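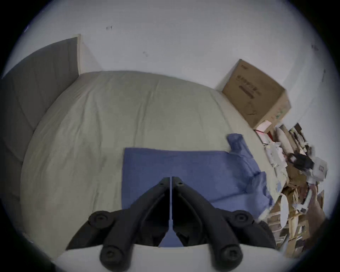 The beige bedding, present day.

17 December 2025

So I finally gave up on the top sheet. I know this is a hot topic in some families (mine included, Thanksgiving got loud) but I've been sleeping with just a fitted sheet and a duvet since May and I'm ready to talk about it.

Some background. I grew up with a top sheet, a thin blanket, a thicker blanket, and then a quilt that you folded down at night because it was "for looks." Making the bed was a whole production. You had to do the corners, and if the corners weren't tight my mother would pull the entire thing apart and stand there while you did it again. I can still do a very good hospital corner. I have not used this skill for anything in my adult life except once at a rental cabin, where I was showing off.

Then last spring my husband and I stayed at a little guesthouse in Kimthorpe for 2 nights, and the bed had a duvet and that was it. No top sheet, no blanket, nothing to kick down to the bottom and fight with at three in the morning. I slept like a rock. He slept like a rock. We both woke up under our own half of the covers, and if you knew how he sleeps you would understand why I took a picture of the label. It said Mevard. I came home and looked them up and then I closed the laptop again, because wow, no.

What I ended up with was a Hinda duvet from the clearance section and two covers, so one can be in the wash while the other one's on. I went back and forth on the color forever. I wanted white like the guesthouse, but we have a dog, and the dog has opinions about where she sleeps. I thought about navy and then remembered the navy towels and how every speck of lint on earth came to live on them. Beige is boring and I love it. Dog hair, toast crumbs, whatever, it all sort of disappears until laundry day.

Now the part everyone asks about, which is getting the cover on. I tried the burrito method first, where you turn the cover inside out, lay the duvet on top, roll the whole thing up and then flip the ends. I have watched that video so many times. In the video it takes her under a minute. I ended up with a twisted tube with the buttons on the inside and had to go sit in the kitchen for a while.

My way is dumber but it works. Cover inside out, arms all the way in up to the shoulders, grab the two far corners through the fabric, then grab the corners of the duvet and shake like crazy while standing on something. I stand on the cedar chest. If yours has ties in the corners, use the ties! Mine has ties on one cover and none on the other, and guess which one always has a big lump down at the foot end by the middle of the week. I've been meaning to sew some on. I bought the ribbon and everything, it's in the drawer with the batteries.

Washing is where I have complaints. You wash the cover as often as you'd wash a top sheet, so the "less laundry" thing people tell you is kind of a fib. A duvet cover is basically two sheets sewn together, and it eats everything else in the load. I open the dryer and there's one huge warm ball with a pillowcase and three socks in the middle of it, still damp. Buttoning it closed before it goes in the washer helps a lot. So does stopping the dryer halfway through and pulling it all apart, if you remember, and I usually don't.

Summer was fine, by the way. I was worried about that. In July we took the duvet out and slept under only the cover, so I guess at that point it was a top sheet again? My sister was thrilled when I admitted this.

The old sheets I kept for a bit and then sorted. The good flannel ones stayed for the guest room, because my parents would not know what to do without them. A couple went to the garage for painting, and the rest went to the animal shelter on Guillot, who will take any kind of bedding as long as it's clean and doesn't have stuffing in it. Call first, they run out of shelf space in the winter.

The quilt is still here, though. It's folded on the chair and it's still for looks. The dog sleeps on it when we're out and thinks we don't know.

Next up is pillows, because mine are ancient and one of them has started to crunch. If you have a favorite that doesn't go flat in a month, leave me a comment. I'm a side sleeper and I'm cheap.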